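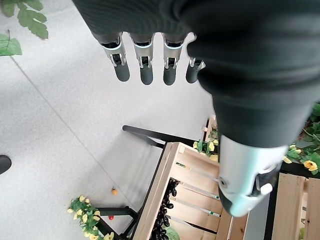

Última modificación: enero de 2026

Norma Foramik de manipulación de fruta y verdura (tambien Pauta Foramik). Conjunto de reglas de buena práctica para robots con manos de varios dedos que mueven producto entre cajas y expositores. Redacción inicial de Wen-hsiung Pan y Reynaldo Mercado. Carácter voluntario. No sustituye la evaluación de riesgos ni la legislación de cada país.

Ámbito

Fruta y verdura a granel, en cajas abiertas de listones o bandejas. Quedan fuera el producto envasado, las cámaras frigoríficas y las líneas con ventosa. Se aplica igual con un brazo que con dos. La teleoperación tiene anexo propio, bastante corto.

Agarre

Racimos: se toman por el tallo o por la base, nunca apretando el centro. Pieza suelta pequeña (tomate cherry, uva caída): pinza de dos dedos, fuerza máxima de 4 newtons. Piezas grandes, mano abierta y cierre lento.

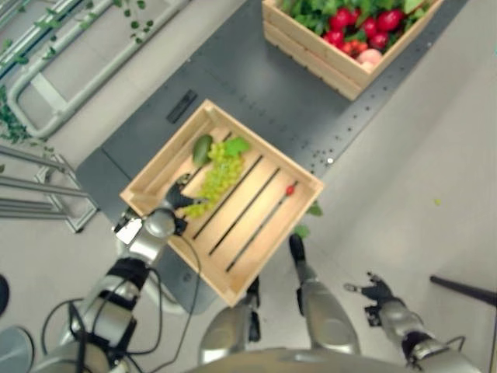
El segundo brazo, si no participa, se queda abierto y fuera de la caja. No se apoya en el borde. Los cables del antebrazo deben dejar holgura para el giro de muñeca pero no engancharse en los listones; es el fallo mas citado en las revisiones de Strobel, que pidió endurecer este punto. De momento sigue como recomendación.

Suelo y caídas

Lo que cae al suelo no vuelve a la caja. Hojas incluidas. Se retira al acabar cada serie, con el robot en parada, y se anota. La versión de mayo permitía recoger cada 40 ciclos, plazo eliminado despues por las quejas de Skellier.

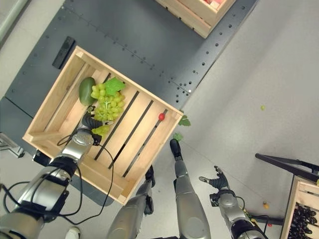 ¿Puede el mismo robot recoger la fruta caída?
Solo si cambia o limpia las yemas de los dedos antes de volver a tocar producto destinado a la venta.

La limpieza se hace con paño y producto apto para contacto alimentario. Fundas textiles: retirar y lavar aparte. Registro de cada cambio, con hora y número de mano.

Personas cerca

Velocidad reducida siempre que haya alguien al alcance del brazo. Calzado cerrado. Parada de emergencia accesible sin cruzar por delante del robot, y probada al empezar el turno.

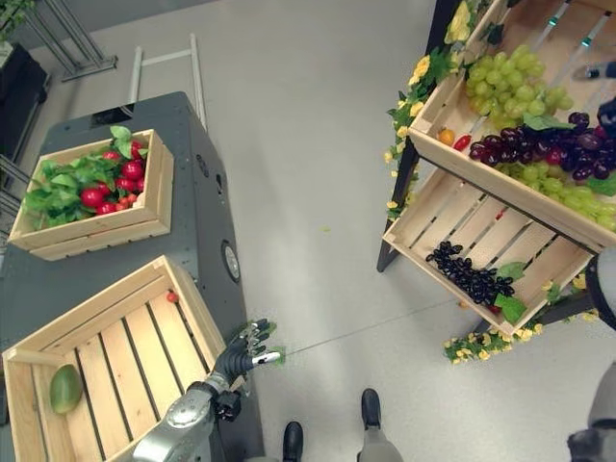

Las hojas sueltas cuentan como producto a efectos de fuerza y velocidad, detalle que se suele olvidar. También los adornos del expositor: el robot no debe tirar de ellos, y si un dedo se engancha, se detiene y espera al operador. Nada de reintentos automáticos.

Adopción y críticas

La ficha de comprobación tiene 34 puntos. Redwood la usa completa; Strobel, una versión recortada sin el apartado de registro. Para la validación se piden 4000 agarres, repartidos entre racimos, piezas sueltas y hoja. Cifra discutida: Mercado la considera baja para la uva, Pan prefiere no subirla hasta tener mas datos de fruta madura. El anexo de teleoperación sigue pendiente de revisón.

Véase también: Pinza robótica, Robot colaborativo, Seguridad alimentaria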